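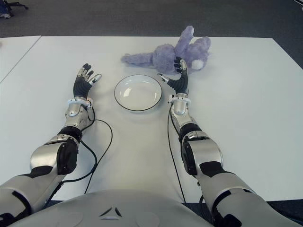

4. Bit wear and cam-out in site use

4.1 Collection

Retired screwdriver bits were collected from 13 joiners working out of the Mugo workshops. Six months, ending in October. Each joiner had a lidded tin and was asked to drop a bit in when they would otherwise have binned it. No instruction was given on when a bit counts as worn out. We wanted their judgement and not ours.

The tins gave 342 bits in total, all cross-head, all the short insert type. Longer power bits were left out – too few in use on these jobs, and most of them shared between people, so no way of knowing who had done what to them. Each bit was cleaned in solvent, dried, and bagged with the joiner's number. Gitau Rugemalira did the sorting. Where the maker's mark had rubbed away the bit was kept in the wear count but dropped from the comparison between makes.

Two makes were bought in for the study, Turari and Holus, and handed out in mixed boxes. Both are sold as suitable for impact drivers. The Turari bit has a narrowed waist meant to twist a little under load; the Holus bit is plain shanked and feels harder at the tip. All screws were the Atonis zinc plated wood screw, so that at least the recess was the same throughout. Timber was whatever the job called for. Mostly softwood studwork, some oak, a fair amount of chipboard flooring.

4.2 What counts as wear

Three kinds of damage were logged. Rounding, where the edges of the wings have gone soft and shiny. Chipping, where a piece of wing has broken off clean. Twisting, where the wings no longer line up with the flats of the hex. A bit could be logged under more than one heading and many were. Snapped bits were put in a separate bag and are dealt with in 4.4.

Rounding was judged by eye against a set of reference bits, worn on purpose on the bench and kept in order from fresh to useless. We tried a gauge first, a hardened recess with a dial to show how far the bit sank in. It worked well enough for even wear but gave nonsense on chipped bits, because a bit with one wing missing can still seat to full depth. Gauge dropped. The eye method is cruder but two people sorting the same tray came out close to each other, and where they didn't agree the bit was looked at again under the lens.

4.3 Results, rounding and chipping

Rounding was the most common reason for a bit ending up in the tin. No surprise there. More useful is where on the wing it happens. On nearly every rounded bit the wear was on the driving side only, with the loosening side still crisp. Joiners who took out a lot of old fixings had wear on both sides, and theirs were the only ones.

Chipping went with the harder bit. The Holus tips chipped more often than the Turari ones and the chips were larger, usually a single wing gone near the point. The Turari bits tended to round and then twist slightly, giving the user some warning. Several joiners said they prefered the Holus all the same, for the tighter fit when fresh. That view was strongest among those working in oak.

Cam-out was harder to pin down. We had asked for a tally mark on the tin lid each time a bit jumped from the recess. Some kept this up, others forgot by the first tea break. The tallies are not used here for any comparison between makes, only as a rough check on the bench work in section 5. For what they are worth, the heaviest marking came from floor laying, where the driver is held at arms length and pushed down at an angle. Long runs of the same screw, tired wrists, chipboard dust packed in the recess.

Dust seems to matter. A recess part filled with dust or plating flake stops the bit from seating, and all the load then goes through the tip. Bits from flooring work were rounded at the very point, with the rest of the wing hardly touched. Same pattern on the bench when recesses were packed by hand (section 5.2).

4.4 Snapped bits

Snapped bits were fewer than expected, and most broke at the groove where the holder grips. This fits with side load and not with too much turning force. A bit overloaded in straight twist shows a spiral break, and we saw that mainly in the narrow waisted type. Worn holders may be part of it. Holders were not collected, which with hindsight was a mistake – a sloppy holder lets the bit lean, and a leaning bit wears one wing before teh others.

4.5 Limits

All joiners from the one set of workshops. Drivers not matched: some battery impact, some plain drill drivers with the clutch set by habit. No count of screws driven per bit, so nothing can be said on service life, only on the way bits fail. Some bits were surely binned on site and never reached a tin, most likely the snapped ones, as the broken end often stays in the screw or drops through the boards. The count in 4.4 should be read as low.

Hardness readings for unused bits of both makes follow in section 5, along with the bench rig and the recess tests.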